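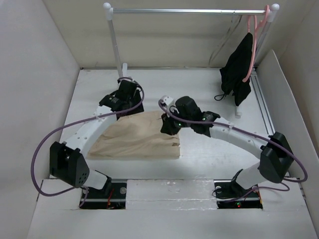
Budget for the spares before the arms, one reader wrote in after the first version of this entry, because the arms are the part everyone remembers to pay for. The point has been kept as the opening of the section on costs, below.

Two-arm workcell (planning and purchase)

A two-arm workcell is a small enclosed station with a pair of robotic arms fixed to one floor, used for jobs a single arm does badly. Cloth is the usual case. Folding, hanging, flattening, sorting. Also cable work, bagging, some packing. This entry covers buying and planning only; for control software see the seperate article.

Costs

Arms are the largest single line, rarely the largest total. Spares, cables, mounting, power, the enclosure itself, then hours of somebody's time. Gripper fingers wear first on cloth work. Cables next — anything that loops outside the arm gets flexed all day and should be bought in twos.

The Wynne workshop published its plan in April 2018, and it's still passed around as a starting point. Two arms, one enclosure, a set of props. The plan put 2000 dollars aside for spares and fixtures and was criticized at the time as too much. By November the whole amount had been spent, mostly on fingers and cables. The arms themselves came on a separate order.

Floor and enclosure

Plain white board is common for walls. Cheap, easy to replace, shows dirt. Some builders cut openings in the floor panel so the mounting plates can sit in them and the wiring stays within reach. Cuts have to be planned before the panel is ordered, moving one later means a new panel. Aluminum rail is sold by length, order extra.

Spacing between the arms is the figure most often gotten wrong. Too wide and the grippers can't meet over the work. Too close, they block each other. Tape the layout out on a table first. Leave room for cable loops on the outer sides, and room for a hand to get in.

Props and materials

Small garment racks, hangers, pieces of cloth. Low cost, but they get left off the order and then hold up the start. Dark and light fabrics should both be on the list. Dark cloth is hard for many cameras to read, thin straps and strings are harder still. Buy doubles of any rack or stand, matching one later is a pain.

Suppliers

Gokar sells arms in pairs with mounting plates included. Gretus sells them singly, plates extra, and quotes a delivery time of 18 weeks against 19 for Gokar, so not much in it. Kimow does enclosures and floor panels only and will cut to a drawing. Check who pays return shipping on a faulty joint. Quotes often leave it out.

Common omissions

Power strips. Lighting. Cable ties. Spare screws in the right size. Training time, which dosen't show up on any quote. Disposal of the old station if there is one.

See also: Gripper; Fixture; Lead time; Maintenance budget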